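Print this page | E-mail this page

Speaker notes: Packing for a touring choir
Latifa Belhaj, Garon, August

Start with the bag check. Ask who has ever left sheet music on a bus. Wait for hands.

Give the numbers early. Last tour we moved 434 folders between Garon and Bemlow and lost 107 single pages. Most went missing at changeovers, when singers swapped folders in a hurry.

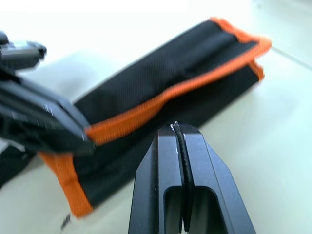
Reading time: 2 minutes

Next point is small items. Pencils, pitch pipes, page clips and reading glasses go in a soft pouch, one per singer. Bright edging is easier to spot backstage. Name tag inside.

Pause for questions on cost. We spent 478 on pouches and folders together, paid from the concert fund.

Then the loading order. Risers first, music boxes last. Czesław Michalski will take the part about hall keys and parking. Hand him the clicker.

If time is short, skip the slide on garment bags. Sign-up sheet for the Bemlow trip is by the door.

We use cookies to improve your visit. Accept | Settings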